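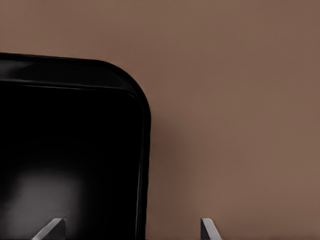
Search the guide Enter a word or part number Go

Section 4. Setting Up the Dallow Boot Dryer

Read this section before plugging anything in. We know how these things go, so the steps you'll regret skipping are marked Caution.

4.1 Choosing a spot

1. Pick a level floor near a grounded outlet. The cord is 24 inches long. We have heard from you on this subject, and a longer one is being considered.

2. Leave a hand's width between the back of the dryer and the wall. The air intake is back there, and it likes to breathe.

3. Keep the dryer off thick carpet. The feet sink in, the intake closes up, and the dryer switches itself off in what looks very much like a sulk.

Caution: Do not use an extension cord. Yes, we know what we said about the 24 inches.

4.2 Fitting the tubes

1. Lay out the two tall tubes and the two short ones. Tall tubes are for boots. Short tubes are for shoes, gloves and the hats of small children.

2. Push a tall tube into each rear socket and turn it to the right until it clicks. If it turns forever without clicking, it is a short tube.

3. Push the short tubes into the front sockets the same way.

4. Pull up gently on each tube. It should stay put. If it comes off in your hand, go back to step 2 and push harder than feels polite.

Note: The tubes will squeak going in. A little water on the end helps. Oil does not, and it will make your boots smell like a garage.

4.3 First run

1. Plug in the dryer with no boots on it.

2. Turn the dial to HIGH and let it run for a full timer cycle. You may notice a smell like a new shower curtain. It fades.

3. Check that air comes out of all the tubes. Hold your palm over each one. At HIGH the air reaches 130 degrees Fahrenheit, so "hold" here means briefly.

4. Turn the dial to OFF and wait for the fan to stop.

The dryer draws 400 watts on HIGH. If the hall lights dim when it starts, move it to a different circuit, or at least stop running the space heater, the vacuum and the dryer together.

4.4 Everyday use

1. Knock off snow and mud outdoors. The dryer will dry mud beautifully, and then you will have bricks.

2. Take out the insoles and lay them flat somewhere else.

3. Loosen the laces and set each boot upside down over a tube, with the tube reaching toward the toe.

4. Use LOW for leather, felt and anything that cost more than the dryer. Use HIGH for rubber and nylon.

5. Set the timer. Damp boots need an hour or so. Boots that went through the ice on Jirnulside Pond in February need the night and a word with their owner.

Caution: Never cover the dryer with coats, towels or blankets. It is not a radiator. Cats will disagree with this and should be moved.

Caution: Ski boots with built-in heaters must have their batteries removed first.

4.5 If something isn't right

No air, no light: Check the outlet. Then check that the dial has been turned past the first notch, which does nothing and was a mistake on our part.

Air but no heat: The dial is on FAN. Some people like it there.

Rattling: Something has fallen down a tube. It is usually a pebble. Unplug the dryer, let it cool, remove the tube and tip the base forward until the guilty party rolls out.

Dryer shuts off early: The intake is blocked or the base has been knocked. Unplug it, clear the back, wait ten minutes and try again.

If it shuts off a second time, stop using it and write to Caris Customer Service with the part number from the underside of the base. Please unplug it before turning it over to look.

Section 5 covers cleaning and summer storage.

Revised 20 Oct 2021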